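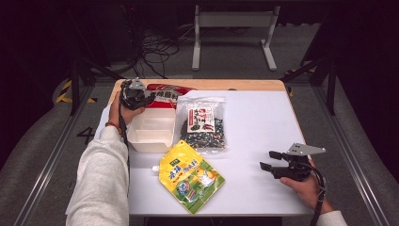 By Shu-fen Yen | 21 December 2020

Courses > Food Storage and Packaging > Handouts > Unit 6

Search handouts Enter keyword Go

Unit 6: Moisture in Packaged Dry Foods

Read this before the second lab. It replaces the older handout by Octavio Durán, which had an error in the table on crackers.

1. Moisture content and water activity

Moisture content is the weight of water in a food divided by the total weight of the food. It is usually given as a percent. If 40 g of a sample loses 2 g in the drying oven, the moisture content is 5 percent.

Water activity is a different measure. It compares the vapor pressure of water over the food with the vapor pressure of pure water at the same temperature. The scale runs from 0 to 1. Two foods can have the same moisture content and very different water activities. Sugar and salt hold on to water, so a jam can contain a lot of water and still keep fairly well.

Most bacteria stop growing below 0.91. Most molds stop below 0.70 or so, though a few go lower. Dry crackers are usually well under 0.40.

In a closed package, water moves from the part with the higher water activity to the part with the lower one. Raisins and bran flakes in the same box are the usual case. The raisins have more water, but if they are too moist when packed the flakes go soft, and the raisins get hard. The manufacturer either dries the raisins further or coats them.

2. How water gets in

Through the seal. A poor seal lets in far more water than the film does. Wrinkles, crumbs and powder in the seal area are the common causes.

Through the film. Every plastic film passes some water vapor. The rate depends on the material, the thickness, the temperature and the humidity outside. Polyethylene is a fairly good barrier to water and a poor one to oxygen. Nylon is closer to the reverse. This is why many packages are made of layers.

After opening. The package figures no longer apply once the customer opens it. A folded bag with a clip slows the change but does not stop it.

3. Reading a transmission rate

The water vapor transmission rate is given in grams per square meter per day. Always check the test conditions. A rate measured at 50 percent relative humidity can't be compared directly with one measured at 90 percent. Students lose points on this every term.

4. Problems (bring to lab)

a) A 15 g sample of milk powder weighs 14.4 g after drying. Find the moisture content.

b) Cereal at a water activity of 0.25 is packed with dried fruit at 0.55. Which way does the water move? When does it stop?

c) A storeroom is kept at 69 percent relative humidity. A cracker left open there will move toward what water activity?

For (c), assume the temperature is steady. Show units in all answers.

Lab reports go to Rocío Riquelme. Late reports need a note from me first. The reading for Unit 7 is the section on oxygen and rancid fats, skipping the part on metal cans.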